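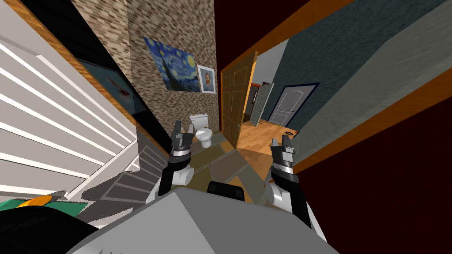
Test Kitchen Notebook, 1 March 2020
Entered by Mereana Pearce. Present: Declan Heffernan, Wayne Treloar.

Purpose: to settle the resting time for the Geraghty egg pasta dough before the recipe is passed to Róisín Cullinane.

Batch 3 was mixed at 352 g flour to the usual eggs. The dough was stiff at first and required further kneading. W. Treloar noted that the August batches, made with the same flour, took up less egg. 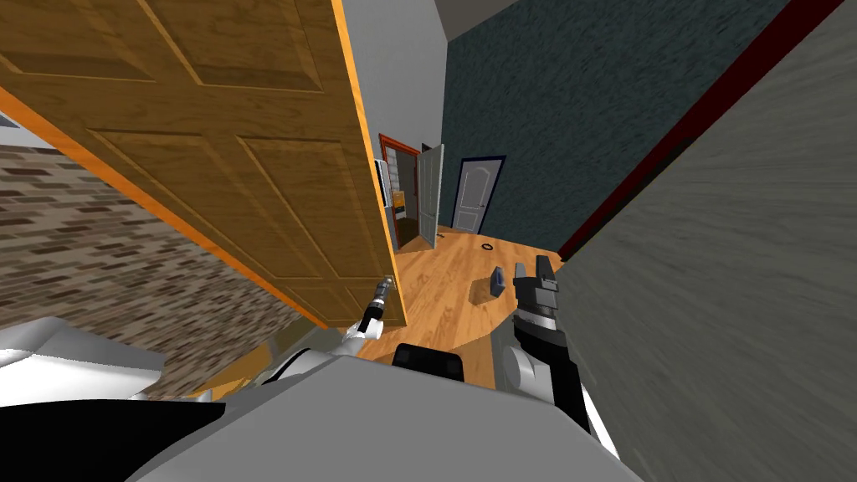
Paneled door, open, beside the brick wall.

The dough was divided in two. One half rested for 30 minutes under a cloth; the other was rolled at once. The unrested half tore at the second-thinnest setting. The rested half rolled cleanly to the thinnest.

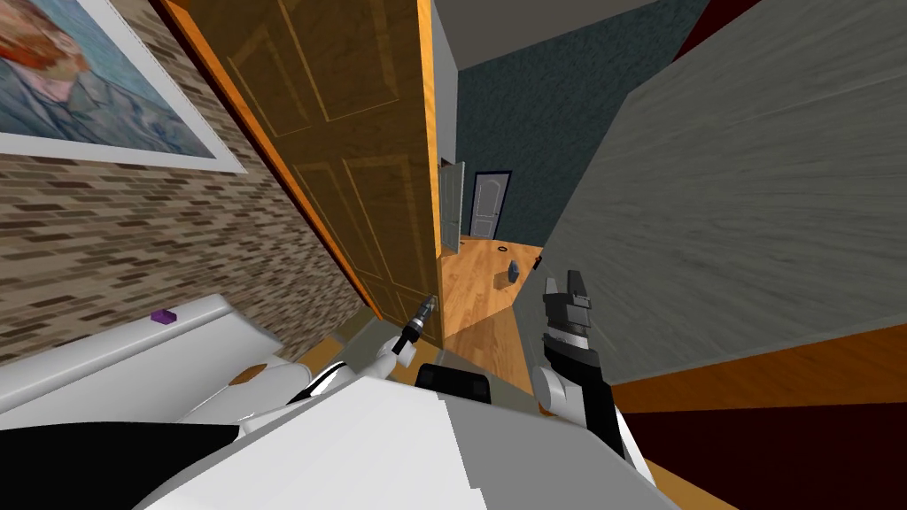 Both halves were cut by hand and cooked in well-salted water. D. Heffernan preferred the bite of the unrested pasta, although the strands were uneven. The sauce was butter and sage, almost 100 g of butter for the whole batch, and was judged too rich by all present. Reduce next time and add a ladle of cooking water. 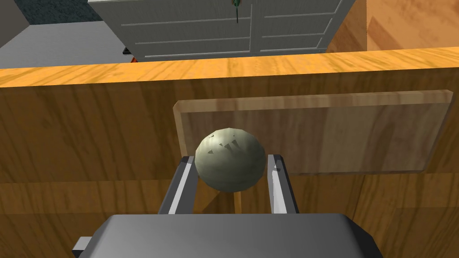

Page last changed: 1 March 2020, M. Pearce

Outstanding: repeat with semolina in place of one third of the flour. E. Cullinane is to confirm the salt quantity, as two versions of the recipe card are in use. The Prundach rolling machine squeaks at the widest setting and should be oiled before the next batch.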